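Home List index Threads Search archive Subscribe

manipulation-methods list
Subject: Re: wrist camera vs. overhead for in-hand orientation
Date: 24 June 2025
From: Brindmont bench group

On the list, the Stoltov group wrote:

> We read your note on estimating object orientation after the
> grasp. Two questions. First, why use the wrist view at all when you
> already have a camera over the table? Second, did you try it on
> anything soft? Our own numbers fell apart on cloth objects, and
> we never worked out if the grasp or the estimator was to blame.

Taking the second one first: yes, we have a soft set now. The kitchen table has been our main test since November, and the fabric ketchup bottle is the object we report separately. The estimator only has to answer one thing about it, upright or inverted, before the planner picks a place pose.

The overhead view is good for finding the bottle and choosing a grasp. Once the fingers close, the arm often covers the label, and that is where the wrist view earns its keep — the label sits right in front of it.

Two wrist views with the bottle inverted in the gripper, and the overhead view of the table between them:
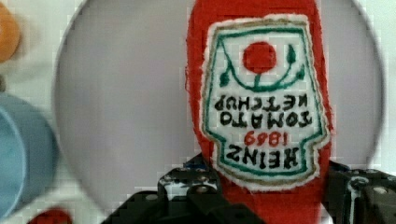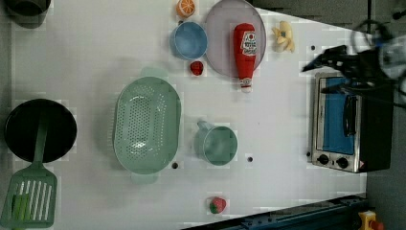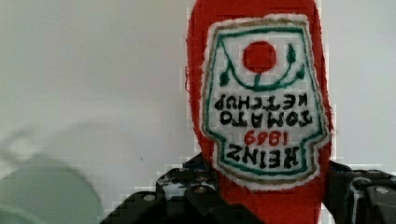 We ran 320 grasps on the soft bottle, split evenly between upright and inverted. With the overhead camera alone the estimator got 11 percent wrong. With the wrist crop added it got 4 percent wrong. Both models were trained on the same 722 labeled grasps, so the gain does not come from extra data.

On whether the grasp or the estimator is at fault, we checked by hand-labeling the wrist crops from the failed runs. In most of them a person could read the orientation without trouble, so I would blame the estimator. The rest had the fabric folded over part of the label, and there I don't think any single view would do. Flodovach suggested a small wrist rotation before the second crop. We have tried it on a handful of grasps, too few to report.

Two details that mattered more than we expected. We crop to the area between the fingertips and drop everything else, because the full wrist view let the model key on whatever was lying on the table. We also turned off the vertical flip in augmentation. That one is obvious in hindsight, but it was on by default in Bai and it cost us a week.

If you can send your cloth object list, we will run the same split on whatever we can match.

--
Contact the list owner | Copyright Brindmont | Back to top
Last updated: same day as posting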